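Wemstead's water board race comes down to turnout by mail

The contest for the open seat on the Wemstead water board has drawn two candidates and very little polling. A Sernent survey of 400 likely voters, fielded in July, put Ariel Gatchalian ahead of Emmett Lindqvist, with a large undecided share. The lead fell within the margin of error.

Sernent weighted its sample by age and past turnout. That second choice matters – the last board election drew fewer than 3000 ballots, and 79 percent of them came by mail. 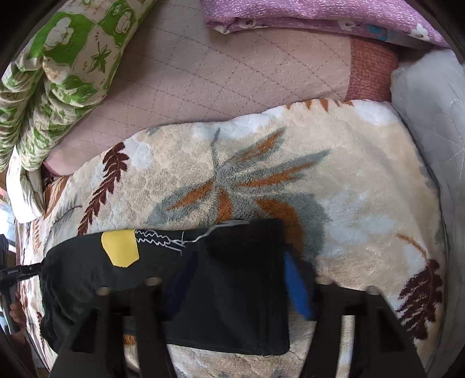

A folded black garment on a patterned plush blanket.

Gatchalian supports tiered rates, with a higher charge above a set monthly use. Lindqvist would keep the flat rate and pay for pipe repairs through bonds. Respondents who said they had read the rate plan were split evenly between the two.

Mail voters in the Grurnus precincts tend to return ballots early. Those in Panganiban return them late, and their count usually posts last.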